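Smart plugs should not need an account

I bought a smart plug in October to put a lamp on a timer. It was a Treloar, one of the cheap ones, and it took me 31 minutes to get the lamp to come on. Most of that time went on things that had no bearing on electricity. I had to install an app, create an account, confirm an email address, agree to a privacy policy and turn down an offer of a trial subscription. Then the plug wanted a firmware update before it would do anything at all.

The old mechanical timer it replaced had a dial with little pegs. You pushed the pegs in and walked away.

I am not against connected gadgets. I have 2 Gitel sensors on the radiators and an Adis hub in the hall cupboard, and I would not go back to life without them. The Gitel ones talk to the hub over the local network and carry on working when the broadband is down, as it often is in Limorville once the wind gets up. The Treloar plug sends every request out to a server and waits for an answer. If the server is slow, the lamp is slow. If the firm shuts the server, I own a lump of plastic with three pins on it.
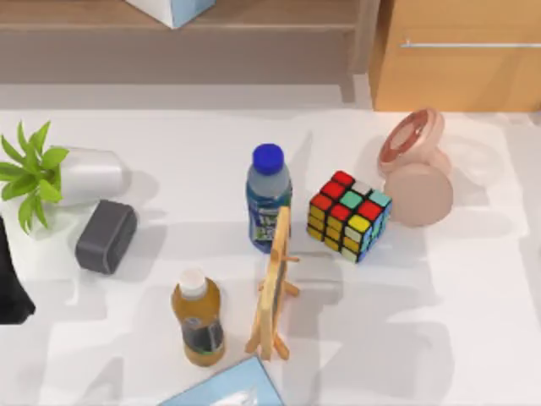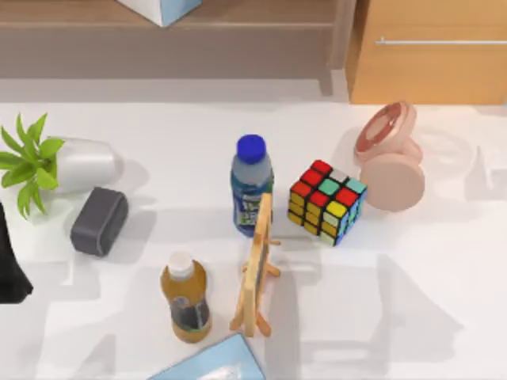 Makers say the account is there so that you can control your home from anywhere. Fine, offer that to the people who want it. I want a lamp to come on at dusk in a room I am sitting in, and both ends of that job are inside the same four walls. Remote access should be a switch in the settings, off by default, with a plain sentence next to it saying what gets sent and where.

The privacy policy for the plug ran to 197 paragraphs in the app. I read a good part of it and still could not tell you whether the times I switch my lamp on and off are kept, or for how long. That is poor going for a product with one button.

Price is the usual defence. A plug this cheap has to be paid for somehow, the argument goes, and data is how. I would happily have paid a bit more for one with the local option, but there was no way of telling from the box. It had a picture of a phone on it and the words "easy set-up".

So the rule I would like to see is a label on the front of the packet, in letters you can read in the shop, saying whether the thing works without an account and without the internet. Food packets manage to tell us about salt.

The plug is in a drawer now - the lamp is back on the dial timer, which runs a few minutes fast.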